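Le droit de réparer un ourlet

On parle beaucoup de réparer les téléphones et les lave-linge. On parle moins des vêtements, qui sont pourtant ce que nous jetons le plus facilement. Je tiens un petit atelier de retouche à Felley et je voudrais défendre une idée simple : la couture devrait revenir au programme de l'école obligatoire, pour tous les élèves, à raison d'une heure par semaine.

Une génération entière ne sait plus recoudre un bouton. Je le constate au comptoir. En octobre, j'ai reçu 177 vêtements. Sur ce nombre, 62 demandaient un travail que n'importe quel enfant de douze ans pourrait apprendre en une après-midi : un bouton, un ourlet défait, une poche décousue. J'ai facturé ces travaux, j'en vis, et je trouve tout de même que c'est absurde.
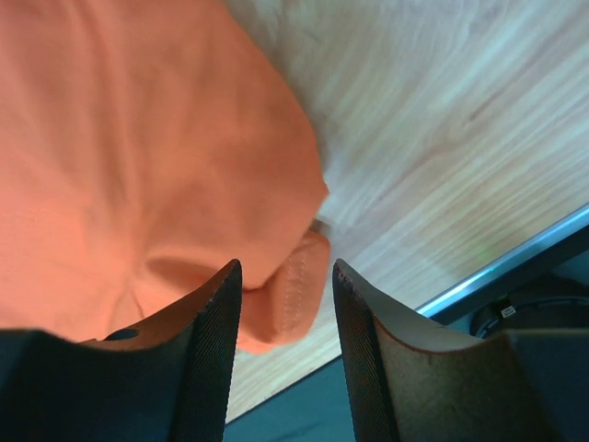
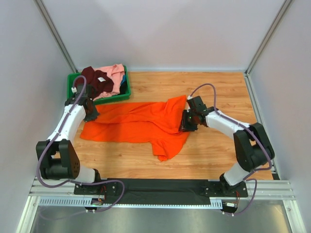 L'argument qu'on m'oppose le plus souvent est celui du prix. Pourquoi payer une retouche quand un tee-shirt neuf coûte moins cher ? Le calcul est juste si l'on passe par moi. Il ne l'est plus si l'on possède une aiguille et qu'on sait s'en servir. Un ourlet comme celui du tissu orange, avec sa ligne de petits points réguliers, se reprend à la main quand il lâche, et le fil nécessaire ne coûte presque rien. Encore faut-il avoir appris à faire un point qui tient.

Ma collègue Larysa Palamarchuk, qui a longtemps enseigné, n'est pas d'accord avec moi. Selon elle, l'école est déjà surchargée et c'est aux familles de transmettre ces gestes. Je veux bien, mais les familles ne les ont plus. Les parents de mes plus jeunes clients ont mon âge et beaucoup m'apportent leurs propres pantalons.

On me dit aussi que les vêtements actuels sont trop mal coupés pour mériter qu'on les garde. C'est vrai d'une partie d'entre eux. Mais celui qui a cousu une fois une manche regarde autrement l'intérieur d'une chemise avant de l'acheter. Il tire sur les coutures, il vérifie la marge de tissu, il repose le cintre. Les fabricants finiraient par s'en apercevoir.

Je ne demande pas des ateliers équipés. Il suffit d'aiguilles, de fil, de ciseaux et de vieux draps. Les machines peuvent attendre le secondaire.

Debora Rizzi, retoucheuse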